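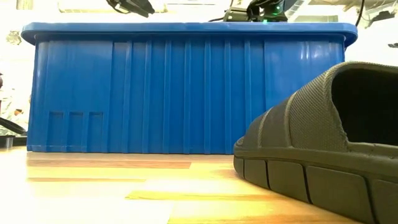

Ferkora Dental Care, a family dental practice with offices in Catley and Panyasiri, is starting a new program for patients who wear full or partial dentures. The program is called Druravard and it will open in June at both offices. It covers fitting checks, cleaning advice, small repairs and a yearly mouth examination, also for people who have no natural teeth left. Many families keep an old denture put away at home, in a drawer, in a bathroom cabinet, or at the bottom of a big plastic storage crate with a ribbed wall and thick rim, the blue kind that stands on the floor, and the practice asks patients to look for these old dentures and bring them to the first visit.

"An old denture tells us many things," said Ravinder Doucette, who leads the denture clinic at Ferkora. "We can see how the person was biting some years ago, which side was used more, and how long the teeth were. When a patient says to me that the old one was more comfortable, I want to have it in my hand."

Denture wearers are a group which is easily lost from regular dental care. When the last natural teeth are removed, a lot of people believe that they do not need a dentist anymore, and they return only if something breaks or hurts. But the gums and the jawbone continue to change after the teeth are gone. A denture that was fitting well in the beginning can become loose little by little, and the wearer gets used to it. Food goes under the plate, the gum becomes sore, and the person starts to choose soft meals or to chew on one side only.

Before preparing the program, Ferkora sent a short letter with questions to its registered denture patients. The practice has 2891 such patients in the two offices together. Nearly 49 percent of those who answered wrote that they had not had their denture checked since the day they received it. Several wrote that they did not know a check was possible.

"I was a little sad to read these answers," Doucette said. "People had lived with a sore place for months, and it was a thing we could correct in one short visit. So we should have told them more clearly, and now we try to do it."

What the program includes

Each patient who joins Druravard will have 4 visits in the first 12 months. At the first visit the dentist examines the gums, tongue, cheeks and the floor of the mouth, and looks at the denture for cracks, worn teeth and rough edges. The bite is checked with the denture in place. If there is an old denture, the two are compared. The patient should wear the present denture to the visit, even if it is uncomfortable, and should tell the dentist which foods are difficult.

The second visit is for adjustment. Sore spots are relieved, and the dentist decides with the patient if the denture can be relined, which means that new material is added to the side that touches the gum. Not every denture is suitable for this. Some are too worn, and then a new one will be discussed, with a written price before any work begins.

The third and fourth visits are shorter. They are used for cleaning at the office and for any questions. A family member or a caregiver is welcome to come into the room, and the practice encourages this for patients who need help at home with daily care.

Advice for daily care

Every patient will receive a printed sheet in large letters. It says to take the denture out after meals and rinse it, and to brush it at least once a day with a soft brush and a cleaner made for dentures. Ordinary toothpaste can scratch the surface, and very hot water can change the shape. It is good to fill the sink with some water or to lay a towel in it before brushing, so the denture does not break if it falls.

The gums, the tongue and any remaining teeth must be brushed also. For most people it is better to sleep without the denture and to leave it in water or in a soaking solution during the night, as the mouth needs some rest. Dentures with metal clasps may need a different solution, and the staff can say which one to use.

Patients are asked not to repair a broken denture with household glue. The glue can irritate the mouth, and it often makes a correct repair impossible afterwards. If a piece comes off, keep the piece and call the office. A small repair that arrives before 10 a.m. can in many cases be returned on the same afternoon.

Who can join

The program is open to all adults with a full or partial denture, and it is not important where the denture was made. New patients are welcome. Both offices have an entrance without steps, and the Panyasiri office has a treatment room where a patient can stay in a wheelchair during the examination. For persons who cannot leave their home, Ferkora is preparing a list for home visits - interested families can already leave their name at the front desk.

"It is not necessary to wait for pain," said Doucette. "If you think your denture is only a little bit loose, this is a good moment to come. And please bring the old one, even if it does not look nice anymore."

Appointments for June can be made now by telephone or in person at the Catley and Panyasiri offices. Patients should have with them a list of their current medicines and, if possible, the name of the dentist who made the denture.

About Ferkora Dental Care

Ferkora Dental Care offers general dentistry, children's dentistry and denture treatment for families in Catley, Panyasiri and the towns near them.

Filed under: Practice News, Dentures, Older Adults

Print this release | E-mail this release

Contact: Ferkora Dental Care, Press Desk, Catley office | Copyright Ferkora Dental Care. All rights reserved. | Back to top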